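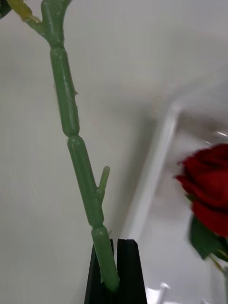 **Two arms, fake flowers, one vase: how do I stop the stems from swinging?**

Posted by **plendik_bench**

Hi all! We've got a two-arm flower arranging build going at our shared workshop and I am having way too much fun with it. The goal is simple: pick up artificial roses and hydrangeas from the table and put them in a clear vase. Picking up is fine. The trouble is the last bit – the bloom is heavy, the stem is long, and by the time the arm gets to the vase the whole flower has rolled in the fingers. Out of 20 tries last night I got 13 in. I'd love to do better before our open evening in October!

Each arm has a black two-finger gripper with flat faces. I'm grabbing wherever the planner likes, often pretty low. 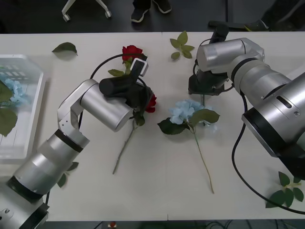
I've already slowed the move to the vase and it helped a little. Should I be changing the grip, the fingers, or the path?

---

**Musa Osagie**

Love this project! I'd start with the grip point. Go up the stem until you're just under the bloom, so the heavy end has almost no lever on you. Then the tail hangs down and you can lower it in like a plumb line. On molded stems, watch out for nodes and little spurs. If a finger closes on one, the stem will pivot around it.

Second, stick thin foam or rubber on the finger faces. I used 3 mm craft foam on mine and the rolling mostly went away. 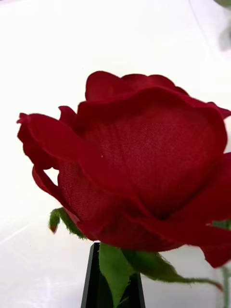 Also add a short pause above the vase. Let the swing die out, take a fresh look at where the stem tip is, and only then go down. Clear glass is rough on depth cameras, so I'd save the vase position by hand and tape its spot on the table.

---

**leone58**

just use a wider vase lol

---

**jimusano**

Seconding the foam, but replace it often, it gets shiny and then it's worse than bare fingers. For hydrangeas I bend the leaves up out of the way first. You have two arms, so let one steady the stem while the other lowers! Took me a while to get the timing right but it's so satisfying to watch.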